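# Winter on the Mahawong shore

The road into Ferndale drops through second-growth cedar for the last 14 bends, and in December you drive most of them with the headlights on. The village has one fuel pump, a bakery that opens at six and a wharf where the crab boats tie up three deep when the forecast is bad. In July you can't get a room. In the first week of December I had my pick.

I went for the Mahawong Trail, a coastal walk that starts behind the old cannery and finishes at Plostine Head. Most people do it in summer over two days. In winter the usual plan is to walk out to the first shelter, eat lunch and come back before the light goes, which it does by half past four.

The first section is boardwalk, and it is slippery. Chicken wire has been stapled over the worst of it, but there are long gaps and the steps down to the creek have none at all. After that the trail climbs to a bluff 140 feet above the water. You hear the swell well before you see it.

Yaa Annan has guided here for nine winters. She carries a tide table in a freezer bag and checks it more often than her phone. "People look at the waves," she told me. "I look at the logs. If the logs on the beach are moving, we stay up top."

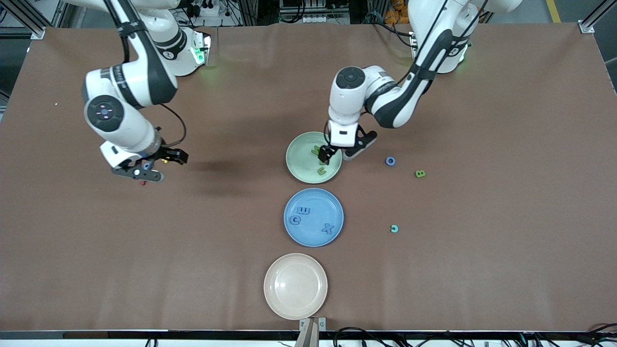
We stayed up top. The logs were moving, and a couple of them were longer than her van. Annan's groups are small in winter, six at most, and she will turn around at the creek if the water is over the second step. She had done that twice the week before. One couple from the Prairies asked for their money back and then booked again for the Saturday.

The shelter has three walls, a bench and a view south to the light. We ate smoked salmon sandwiches from the bakery and watched the rain come in sideways. It eased after half an hour, and for a few minutes there was a strip of yellow along the horizon and a lot of gulls.

Back in the village I stayed at Husitz, a lodge with a wood stove in the common room and a drying cupboard that everybody fights over. It is comfortable and a bit worn. The rooms on the water side cost more and are louder - ask for the back if you are a light sleeper. Dinner was chowder, then halibut.

Ferndale has 300 people in winter and 1,000 or more on a long weekend in August. Several owners told me they used to close from Thanksgiving to Easter. Now the bakery stays open all year, and so does the pub, although the kitchen shuts on Mondays and Tuesdays.

**If you go**

Bring proper rain pants and boots with some grip left in them. Guided day walks run Wednesday to Sunday, weather permitting, and leave from the cannery parking lot at nine. A three-night winter package at Husitz, with breakfasts and one guided walk, is $1,245 for two. There is no cell service past the creek.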